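Review: Werkwood Dilis 4, task planning and control for two-arm cells
April 1, 2022

Dilis is the planning and control package from Werkwood. Version 4 is the first one that handles two arms as a single planning problem, and that was the reason I asked for a licence. I have been using it since August on our bench cell, mostly for packing and unpacking jobs with glass bottles. I had been on Stasoso before that, and I still keep a copy installed for one older job.

Installation is a single package and a licence file. You load the arm models, measure where the bases sit relative to the table, and run the calibration routine. The routine asks you to touch a set of points with each gripper and gives you an error figure at the end. If the figure is bad it does not say which point caused it, so you do the lot again. I had to do this twice.

Tasks are written as a list of goals. You say what should end up where, and the planner works out the order and picks an arm for each move. For a bottle holder with several sockets you define the holder once, mark the sockets, and tell it that every bottle goes in a socket. The planner fills the back row first by default. You can change this in the task file, but the setting is called "approach bias" and took me a while to find.

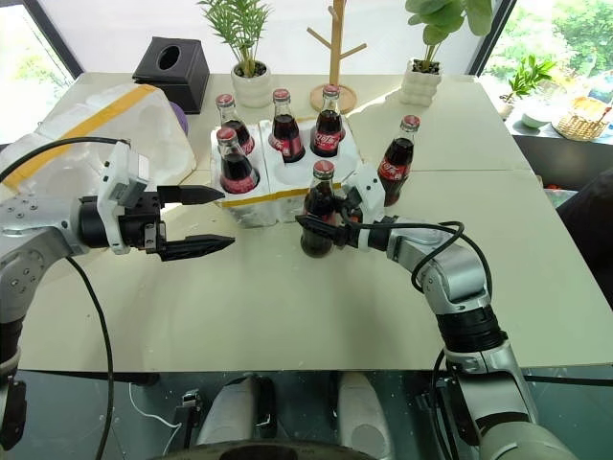 Bottle packing under Dilis 4: right arm holding a bottle, left gripper open beside the foam holder.

The perception side is better than I expected. Glass and dark liquid have given me trouble with every depth camera I have tried, and Dilis gets past most of it by fitting a bottle model to the colour image and using depth only for the table plane. Caps and labels help it a great deal. Plain bottles with no label are found less reliably, and in low evening sun I had it report a bottle that was not there. Pulling the blind down fixed that.

White foam on a white table is the harder case. The edges of the holder came and went in the segmentation view, and the sockets moved with them. The manual suggests fixing the holder pose by hand, and after I did so the problem went away. It does mean that if somebody knocks the holder, the software carries on as though it had not moved. There is a check for this, switched off by default. Switch it on.

Motion planning is quick. Single-arm moves are planned before you notice any wait. Moves where both arms have to share the space over the holder take longer, and sometimes the planner gives up and parks one arm well back while the other works. The result is safe but slow. You can shrink the safety margin between the arms, and on our cell 2 cm was the smallest value I was happy with.

Grip control is where I would spend more effort if I were Werkwood. You set a closing force per object and that is about all. A bottle held near the neck will swing a little, and Dilis assumes that it hangs straight when it plans the way down into the socket. If it has tilted, the base catches the rim of the foam. There is a re-look step that checks the held object with the camera before placing, and it helps, but it has to be added by hand to each task.

The logs are very good. Every run is saved with the camera view, the plan and the joint data on one timeline, and you can scrub back to the moment a placement went wrong. I have 833 runs stored now and searching them is still fast. The export to plain text works, which I could not say of Stasoso.

Things I did not like: the undo in the task editor only goes back one step, the error messages are numbers you have to look up, and the simulator ignores cables completely. Ours loop over the forearms and can snag, so a plan that looks clean in simulation still needs a slow first run on the real arms.

Support is by email. I wrote in with four questions and had useful answers to three of them. The last one, on moving the holder check into the main loop, is apparently planned for a later release.

I also tried Nghiêm for a short while. It is simpler to learn and would be fine for one arm, but it treats the second arm as an obstacle. For two arms on one table I would buy Dilis again. If you have a single arm and a fixed layout, it is more than you need.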